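ok laundry thread, because Mercedes asked how I get tshirts folded without wanting to scream. short version: big table, sheet, patience

first thing. put a bed sheet down on the table before you start. pale green one for me. tees slide about less and you can see bits of fluff before they end up on everything

second. flat BEFORE fold. grab the near edge, both sides, pull it towards you, then sort the collar end. I always used to skip this. 15 tshirts with a wonky crease, all mine 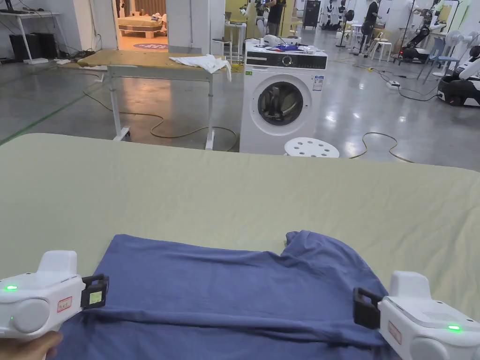
blue-grey tee, still rumpled. collar end next

sleeves in, sides in, bottom up to the neck. thats it. no cardboard template, Osvaldo swears by his but it takes him twice as long and he knows it

smooth the sheet out again every few shirts. flat of your hand, middle to edges. wrinkles underneath = wrinkles on top, took me until March to work that out

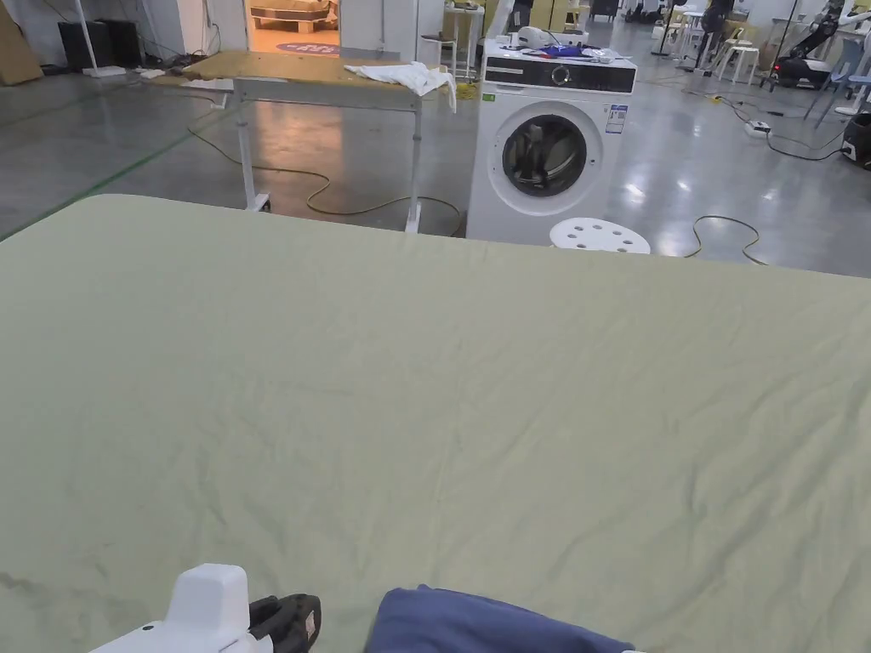 also dont pile stuff on top of the washing machine. says me. mine goes on there "for a minute" and then its a week

stool by the machine is great though, somewhere to park the basket while you empty the drum. best thing I've put in a laundry corner

dark stuff folded last so the fluff doesnt travel. socks I refuse to discuss

Mercedes wants jeans next. will do jeans tomorow, need a tea first

(yes the sheet gets washed too. yes I then have to fold the sheet. fitted ones go in a ball, dont @ me)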